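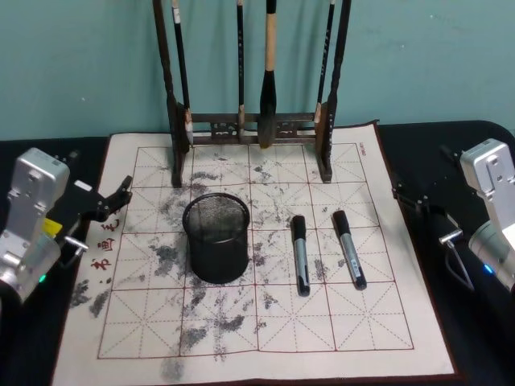 Attached by Sorcha: practice mat with the rack standing on it

Ticket 37: gray marks won't come out of the practice mat
Status: open
Opened by: Sorcha Yule, Pirent studio

Hi! So I've been trying to get this mat clean for ages and I'm stuck. It's the white one with the red grid, and there are smudges in nearly every square now, the worst of them in the middle and down toward the lower left. I can still read the grid fine near the bottom, but my strokes get lost in the mess (very annoying when you're checking a thin line!).

What I've tried so far:

Cold water and a sponge. Took off a little, then it just moved the gray around.

Dish soap, left on for 8 minutes. Better along the edges, nothing in the middle.

Baking soda paste. Please don't do this, it fuzzed up one corner and I had to pick the crumbs out of the surface.

I haven't put it in the washing machine. The border worries me, I think it would curl.

Reply from Florencia Lucero, 12th July
Hi Sorcha, which ink are you using? If it's the bottled Cladenus, that one sets once it dries and you'll only ever fade it. Try rice paste, rub it in with your fingers, rinse, do it again. And hang the fat brush somewhere else while it's inky, I'd keep the whole rack off the mat.

Sorcha
It is the Cladenus, ugh. Rack is moving to the shelf tonight. Cooking rice now, will report back after 2 rounds.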